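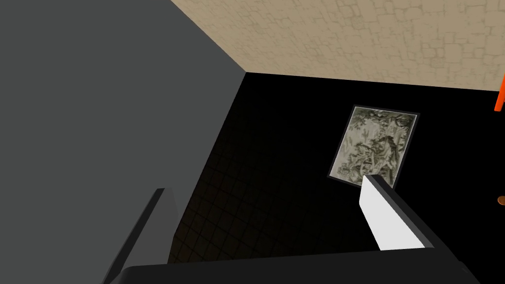
This entry records the procedure I follow when setting up the simulated gripper cell at Vomach. The cell consists of one arm with a two-finger gripper and a wrist view, placed in a furnished model with stone and tile surfaces. Larysa Pylypenko asked for a written version before she takes over the work.

Setup begins with the fingers fully open. I command the open position, wait 60 steps and read back both joint values. If they differ from each other by more than the tolerance in the cell sheet, the gripper model is reloaded before anything else is touched.

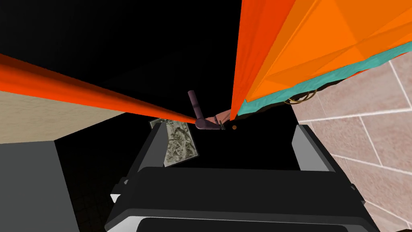
The wrist view is checked next. Both fingertips must be visible with the gripper open, and the mounting angle must match the value in the sheet. In January I corrected that angle by hand and did not write it down. Arne Mühlbauer then had to repeat 19 runs, and I regret the inconvenience to him.

Contact settings are reviewed after every 500 runs. Friction on the finger pads is kept in a separate file, and changes to it require a short note with initials. Small objects are tested first, at low closing speed.

The log is copied to the Tokarz folder at the end of each session. Henrike Wendt maintains the cell sheet, and corrections should be sent to her.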